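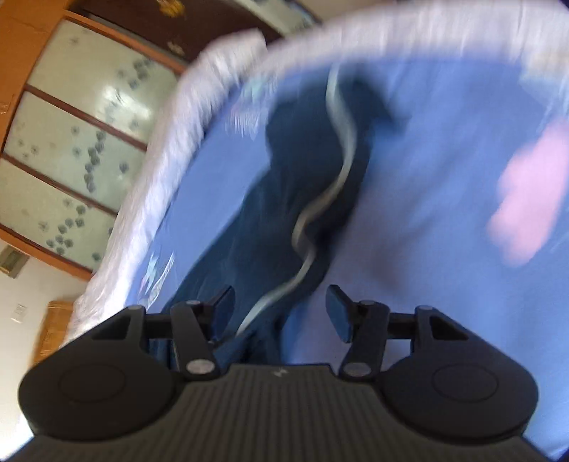
The author of the Dinovport novels drafts on paper and edits by spreadsheet. Each scene gets one row, with columns for viewpoint, location, elapsed time and word count. The fourth book, due from Helville in September, ran to 149 rows before cutting and 132 after it.

"A romance has fixed load points," she says. "The first meeting, the break, the return. I set those first and work out the distances between them."

The printed book will have 384 pages. An early version was longer by 40, nearly all of it in the middle section, where the two leads work the same ferry but on opposite shifts. She took out a subplot about the harbour licence and moved one quarrel forward by two chapters.

"The quarrel was in the wrong place. Readers had the information already, so the delay did no work." 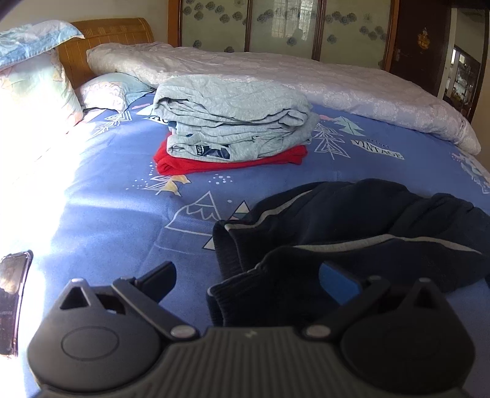

Folded clothes on the bed, with a dark pair of trousers in front.

Her working day starts at six and stops at a fixed number of handwritten pages, usually five. Typing up is done in batches. She does not revise while typing, and marks doubtful passages with a line in the margin.

Asked whether the series will continue, she says a fifth book is planned, set inland, with a smaller cast. "I have 17 rows so far. The ending is row one."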